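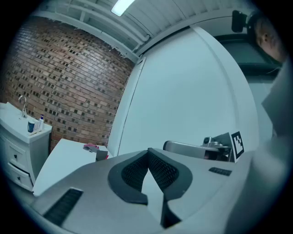
Zellgate issues revised practice note for hand-held gripper work

28 July 2024

Zellgate has published the second edition of its practice note on demonstrations recorded with hand-held grippers. The note, filed under the working title Prekon, applies to all household-task recording at the company's Wivulham site and to outside contractors delivering data to it. It replaces an edition that dealt mainly with file naming and left the setup of the room to the person running the session.

The new text is 15 pages long and is split between requirements, marked "shall", and recommendations, marked "should". Most of the requirements concern three matters: the condition of the gripper fingers, the visibility of the fiducial markers, and the spacing of operators who share a room.

On fingers, the note says that pads shall be inspected before the first demonstration of a session and again after any change of material being handled. Mesh-covered pads are treated separately from plain ones. Lint caught in the mesh changes the grip on thin cloth, and the effect is hard to find later in the recordings. Pads with lifted edges or worn mesh are to be replaced in matched pairs, never singly. Left and right grippers used together shall carry pads of the same type.

Marker faces shall be flat, clean and free of tape. In two-handed tasks, the operator is expected to keep at least one face of each marker cube in view of the head camera for the whole of the demonstration. A demonstration in which either cube is lost for more than 10 consecutive frames is to be flagged by the recording software and reviewed before it is accepted. The first edition had no limit of this kind – reviewers were asked to use their judgment, and two sites applied quite different ones.

Cloth handling gets its own section. Operators folding or lifting small cloths shall bring both fingers to the fabric before closing, and shall not use a bare hand to straighten it once recording has begun. Spare cloths may stay on the table if they lie outside the working area, as varied surroundings are considered useful in training. The same applies to ordinary household items on nearby counters, such as cups and soap dispensers. The note asks that they not be tidied away between demonstrations.
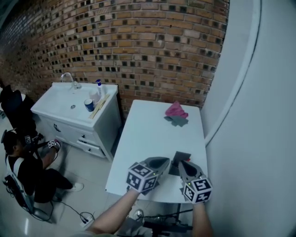
Where more than one operator works in the same room, each shall have a separate marker set with no duplicated identifiers. Duplicates were the most common fault in an internal review carried out in March, which covered 940 demonstrations from Wivulham. The review also found pairs of grippers registered with left and right swapped, a fault that passes the automatic checks and shows up only when the motion is replayed. The second edition adds a short registration step in which the operator raises the left gripper alone, then the right.

Floor cabling is covered by a recommendation. Cables should be routed along walls where the room allows it, and power strips should be placed where an operator stepping back from the table will not reach them. Contractors had asked for a firm requirement here. Zellgate declined for the present, on the grounds that many recording rooms are furnished spaces in which fixed routing is not possible.

Operators may record for up to 6 hours in a day under the new text, breaks not included. Harness fit is to be checked whenever a harness passes from one person to another, and the strap settings are to be noted in the session log.

Camenzind, which supplies recordings to Zellgate under contract, has said it will adopt the marker and registration clauses at once. It has asked for more time on the pad clauses – its present stock includes two pad types, and the matched-pair rule would leave part of it unusable. Zellgate will accept mixed stock from Camenzind until current supplies run out, provided that the pad type is recorded for each session.

The note does not cover grippers mounted on robot arms. A separate document on these is in draft, and no publication date has been set. Comments on the second edition can be sent to the Wivulham site and should quote the clause number.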